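El mantenimiento de las aceras como obligación ordinaria

La conservación del espacio peatonal sigue ocupando un lugar secundario en los presupuestos municipales. Se aprueban con facilidad las obras nuevas, que admiten inauguración y placa, mientras la reparación del pavimento existente queda aplazada de un ejercicio al siguiente.

El caso de Brendbridge resulta ilustrativo. El último inventario de su ayuntamiento recogía 1117 desperfectos en aceras y pasos, de los cuales solo 149 contaban con una orden de reparación firmada. El plazo medio entre el aviso y la primera visita técnica era de 12 meses. Una junta abierta durante ese tiempo deja de ser un defecto menor para quien camina con bastón o empuja una silla de ruedas.

Peter Danko, antiguo responsable de vías públicas en Tirnness, ha defendido que la partida de conservación se fije por ley y no pueda destinarse a otros fines durante el año. Compartimos esa posición. Un gasto previsible debe figurar como tal en las cuentas, y el Pleno debe responder de su ejecución — también cuando el resultado carezca de lucimiento.

Se ha objetado que una reserva fija resta margen a los gobiernos locales. La objeción merece atención, pero el margen del que hoy disponen se ha empleado, con demasiada frecuencia, en posponer. La revisión de la ordenanza prevista para enero ofrece la oportunidad de corregirlo, siempre que incluya plazos vinculantes y la publicación periódica de los avisos pendientes.
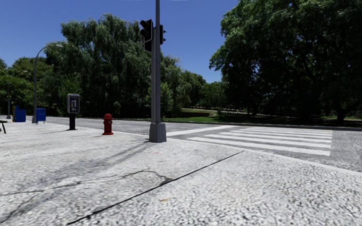 ¿Quién debería asumir el coste de reparar una acera pública?
El ayuntamiento, con cargo a una partida anual reservada a la conservación, salvo que el daño proceda de una obra privada, en cuyo caso corresponde a su promotor.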